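# Small Towns Should Keep Their Old Observatories Open

The Lilthorpe observatory has a four-inch refractor in a dome that has to be turned by hand. The town is deciding whether to keep paying for it. I think it should, and the usual arguments on both sides miss what the place is good for.

The case against is easy to state. A family can buy a computerized telescope today that finds its own targets and costs less than repairing the dome shutter. The sky over Lilthorpe has gotten brighter since the lights went in along the bypass. Any kid with a phone can look at pictures of the Orion Nebula in colors that no eyepiece will ever show. All of this is true, and I have heard it said politely at two meetings now.

The usual case for keeping it is heritage. The tube is brass, the lens was made by the Pavlović workshop, and the pier is set on bedrock. I like all of that too, but heritage is a weak reason to pay a heating bill. If the instrument only matters because it is old, it could go in the museum lobby behind a rope and cost the town nothing.

My reason is that looking through a telescope is a skill, and people mostly learn it from other people. The first time I was shown Saturn I saw a bright blob and said it was nice. The woman running the line told me to stay at the eyepiece, relax my other eye, and wait for the air to settle. After a minute the ring came away from the planet, and then I could see the gap on either side. I have since watched a lot of visitors go through the same thing. Left alone, most of them would have stepped back after five seconds.
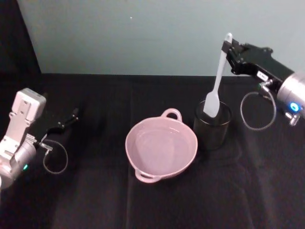 *Page last changed June 20, 2024*

The home telescopes I mentioned are good. I own one, a Kikia tabletop model, and I use it more often than I use anything else. But I know of several in this town that are in closets. The owner took it out twice, aligned it badly, saw the Moon and a gray smudge, and gave up. An evening at a public observatory would have fixed most of those problems. The Hekau club used to run a clinic every July where you could bring your own scope and have somebody collimate it and show you which eyepiece to start with. It stopped when the club lost its building, and nothing has replaced it.

Then there is the money. The observatory costs the town 930 dollars a month, counting insurance and power. Last year it had more than 2,000 visitors. I don't want to lean too hard on that, as some of those were school groups who had to come, and cloudy nights get counted the same as clear ones. Still, it compares well with the tennis courts, and I have yet to hear anyone suggest closing those.

I would change some things. The opening hours are bad. Closing at ten in the summer means closing just as it gets dark enough to see anything, so the staff show people the Moon and send them home. I would open on fewer nights and stay open later. I would charge a small fee for adults. I would also put the floodlight at the gate on a switch, which has been asked for every year and can't cost more than 100 dollars.

I would not spend money on a big new reflector. One has been proposed, and it would show fainter galaxies on a dark site, but Lilthorpe isn't a dark site anymore. The Moon, the planets and double stars don't care much about the streetlights, and a long refractor does well on all of them. The instrument already up there suits the sky we have left.

The vote is on a one-year extension, with the shutter repair listed as a separate item. I hope both pass. An extension without the repair would leave us with a dome that opens halfway, and anything near the zenith would be out of reach for another year.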